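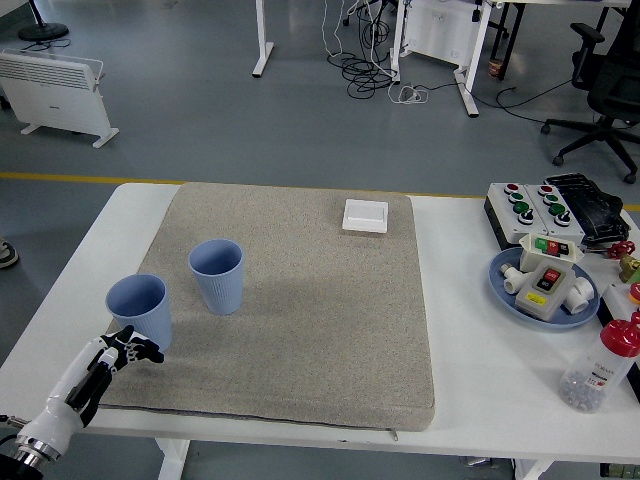 Thread: Wrist-relative vs. base-frame actions for cup stacking, results and questions

Board: Manipulation / Learning from demonstration

ferrule_9
28 March 2020

Posting numbers from a comparison I finished on our tabletop setup. Task is two ribbed cups on a felt mat, pick one, place it in the other. Right arm parked, left arm only. The rest of the table stays populated with the parts from our switch and valve tasks so the policy has to live with clutter.

Data: 671 teleoperated episodes, head view only, no wrist view. Same network for both conditions, same seed list, same training length. The only change is how the action is written:

A) hand pose target in the robot base frame
B) hand pose target as an offset from the current wrist pose

Finger targets are absolute joint angles in both cases.

Result: B beats A on every cup layout we tried, and the gap is widest when the near cup starts close to the left edge of the mat. In that region A tends to close the fingers short of the cup wall. B gets there late but gets there. On layouts near the middle of the mat the two are hard to tell apart.

My reading is that A is memorizing table locations and the left edge is thin in the data. Interested in whether anyone has seen the same thing.

kistari_user
What is the control rate, and how many steps does the policy predict per call? Wrist-relative targets can be taken against the pose at the start of the chunk or against the pose at each step. Those are different methods and people report them under one name.

ferrule_9
Against the pose at the start of the chunk. Each step in the chunk is an offset from that one pose. I tried the per-step version early on and dropped it, the hand drifted down into the mat by the end of the reach.

tolerance_stack
I don't think the comparison supports the conclusion. If the left edge is thin in the data, the fix is more data at the left edge, and then A and B may come out even. You have shown that B degrades more gently outside the dense region. You have not shown that it is the better action space for this task.

Also, which normalization did you use? Base-frame targets normalized over the whole workspace give you poor resolution where the fingers need it. The offsets in B cover a much smaller range, so after normalization the same loss buys you more precision in B. That alone could explain closing short of the cup.

ferrule_9
Per-dimension min/max over the training set for both. So yes, A has a coarser effective scale. I had not separated that out.

brokholm_lab
We ran into the normalization point on the Brokholm rig in September. Clipping to the 2nd and 98th percentile before scaling recovered a good part of the gap for base-frame actions. Not all of it.

Separate question on the cups. Light blue plastic on a beige-gray mat should be easy to segment, but the ribs on the lower body gave our encoder trouble when the hand covered the rim. Do you see failures once the fingers are next to the cup and the opening is hidden?

ferrule_9
Some. They show up in both conditions so I left them out of the comparison. The policy commits to a grasp height before contact and does not revise it. I would expect a wrist view to help more than any change to the action format.

hexkey
Did you randomize the second cup independently of the first? In your layout the far cup is behind and to the right of the near one. If that relation holds across most episodes, the offset version gets the place motion nearly for free – it is the same vector every time.

ferrule_9
Independent in principle. The operators were told to vary both. I have not checked the correlation, and I should.

hexkey
Please do. We had a set of 1,710 episodes where the instruction was the same and the operators settled into one diagonal arrangement within the first session. Every relative-action result from that set looked excellent until we swapped the cups front to back.

tolerance_stack
Agree with hexkey. I would hold the claim until there is a swapped-layout test and a percentile-scaled version of A. Three seeds each at minimum.

kistari_user
I disagree on holding it. The drift result for per-step offsets is useful by itself and I have not seen it written up for a multi-finger hand. Post it as a separate note.

ferrule_9
Plan, then:

1. Measure cup-to-cup offset over the full set and post the scatter.
2. Retrain A with percentile clipping, 3 seeds.
3. Evaluate A, clipped A and B on swapped layouts.
4. Write up the per-step drift separately with the wrist height traces.

Items 1 and 4 need no new robot time. The rest depends on when the arm is free.

brokholm_lab
For item 3, keep the clutter on the right side of the table fixed between conditions. We let ours move and ended up measuring that.

ferrule_9
Noted. The parts tray and the panel box are going on tape marks before the next run.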